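Two finger sets, one lid: notes from the bench

Posted in July | Filed under: Grippers, Hand-held tools

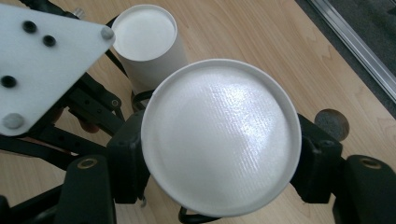
White lid held by its edges in the hand-held gripper, container standing behind it.

I have been comparing two sets of fingers on the hand-held gripper. The first set came with the Brodero kit. The second is the Molau pattern, which I printed from the files and fitted with the same inserts. Both bolt to the same linkage, so swapping them takes a few minutes and the camera does not have to move. I left the camera exposure locked for all of it.

The task was taking a round lid off a cylindrical container, setting it down, picking it up again and putting it back. I picked it for the width. Most of my earlier tests used objects narrow enough to sit near the middle of the stroke, where any finger works well enough. A wide lid pushes the fingers outward, and small errors in alignment start to matter.

Procedure

Each finger set got 22 runs. A run counted as clean if the lid left the container, went to the table, and came back seated without a second attempt. I marked the container position with tape for the early runs and then stopped using the tape, to get some variation in the approach. I did the whole comparison by hand. No arm was involved yet.

The Brodero fingers had 3 failed runs. All of them happened when I came in at an angle and one finger touched before the other. The lid rotated about the first contact and the second finger closed on the rim too low. Once that happens, squeezing harder makes it worse. Opening fully and starting over is faster.

The Molau fingers had 2 failed runs, and both were placement errors on the way back down. The grip held. I could not tell from the camera view whether the lid was level over the container, and I let go too early. I would put those down to me and the viewing angle before I blamed the fingers.

A difference of one run means nothing at this sample size. What did differ was how the trigger felt. With the Molau set the force comes up more gradually, and it is easier to stop at the point where the lid is secure. The Brodero set feels abrupt near the end of travel. I checked the linkage for binding between sets and found none, so I think it is finger stiffness.

Camera notes

A wide object blocks a lot of the view. Held face-up, the lid covers nearly half the image, and the lower wall of the container disappears behind it. Glare is the other problem. The top of the lid picks up a diagonal band of light, and the far side of it goes much flatter. My edge detector lost the rim in a few recordings when the lid was tilted toward the lamp. Moving the lamp helped more than changing any of the detector settings did.

I tried the Swati controller firmware for logging finger width alongside the video. It works, with one catch: the timestamps start when the controller powers up, so they need to be lined up with the video afterward. I tap the fingers shut at the start of each recording and match on that. It is crude, but the offset has stayed constant within a session.

Next

The Molau fingers are staying on for now. I still want to repeat the angled approach on purpose, with both sets, because that was the only condition that produced a repeatable grip failure. After that the same fingers go on the arm over at the Emville shop, where the mount is different and I will need longer screws — the ones I have bottom out before the bracket is tight.

Width logs are in the usual folder. The first few Brodero runs have no log because I had not switched logging on.

3 comments | 22 shares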